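Trying to eat at the table again
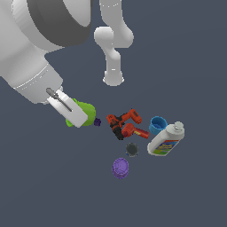 A small gray spoon.

I moved into the apartment on Herrera in August and for the first stretch I ate every dinner standing up at the counter. I had a table. It was covered in mail, a drill, and a box of cables I have carried through three moves without opening. Eating over the sink took four minutes and left one bowl to wash.

Then my friend Shayne Rakena came over with a pot of lentil soup and asked where we should sit. I cleared half the table by pushing everything onto the other half. We ate facing the pile. After she left I decided I would eat dinner sitting down, at a clear table, every night I was home, and see how long I could keep it up.

That was 81 nights ago by the marks on my calendar. I have missed some, mostly Mondays, when I get back from Orneck after nine and eat crackers in bed.

The table

The first job was the mail. I had read that you should handle each piece of paper once. I handled most of it twice and then put it in a grocery bag. The bag is in the closet. The drill went under the bathroom sink with the plunger. The cables are still in their box, and the box is now next to the shoes.

The table is a drop-leaf I bought in Rirkthorpe for 85 dollars, and one of the leaves sags. I fixed it with a folded piece of cardboard between the leaf and the support. It held until I leaned on it cutting bread. The second fix was a strip of wood glued to the support arm and sanded down a little at a time until the leaf came up level. You have to let the glue sit overnight. I ate on the floor that evening and marked it on the calendar as a yes.

What I cook

I cook the same few things. Soup on the weekend, in a big batch. Rice and eggs. Beans with whatever greens were cheap. A baked potato if I remember to put it in early enough, and I usually don't, so it gets the microwave first and then the oven for the last part to dry the skin out.

Soup changed the most. When I ate it standing up I made it thick so it would not spill. Sitting down, I started making it thinner, with more broth. My mother made it that way and I used to complain about it. Her version had barley, carrots, the green part of leeks and a spoon of vinegar at the end. I left out the vinegar the first few times and it tasted flat. It needs the vinegar.

If you want to try it: soften the leeks and carrots in oil with some salt, slowly, maybe longer than you think they need. Add the barley dry and stir it until it smells a little like toast. Then water, a bay leaf, and a lid. It takes 46 minutes on my stove, on the small back burner, because the front one only has two settings, off and boil. Vinegar after the heat is off. It thickens overnight, so add water the next day and taste it again for salt.

No phone

I set a rule of no phone at the table and broke it the second night. What worked better was leaving the phone charging in the bedroom before I started cooking. That meant I had no timer, so I bought a wind-up one. It runs slow, and I have learned to subtract.

The first week without the phone was dull. I looked out the window at the parking lot behind the Bamamine, the laundromat on the corner. The man who closes up there sweeps the whole lot himself and does the far side first. I know more about his routine now than I know about the people on my own floor.

After a while I started reading at dinner, a paperback held open under the edge of the plate. I went back and forth on whether that counted as cheating and decided it was fine. I got through a 1000-page novel about a shipping family that way, a few pages a night. There is soup on a good number of them. I would not lend it to anyone.

Where it stands

I sleep about the same and I weigh about the same. Dinner takes longer and I wash more dishes. The mail has started to come back, on the corner closest to the door, and I move it on weekends. Shayne has been over several more times and now brings bread, and we use both leaves.

I still need a second chair that matches the height of the table. The one guests get is a desk chair with the wheels taken off, and it puts you low enough that your elbows come up when you eat. If anyone near Orneck is getting rid of a plain kitchen chair, I can come pick it up any evening except Monday.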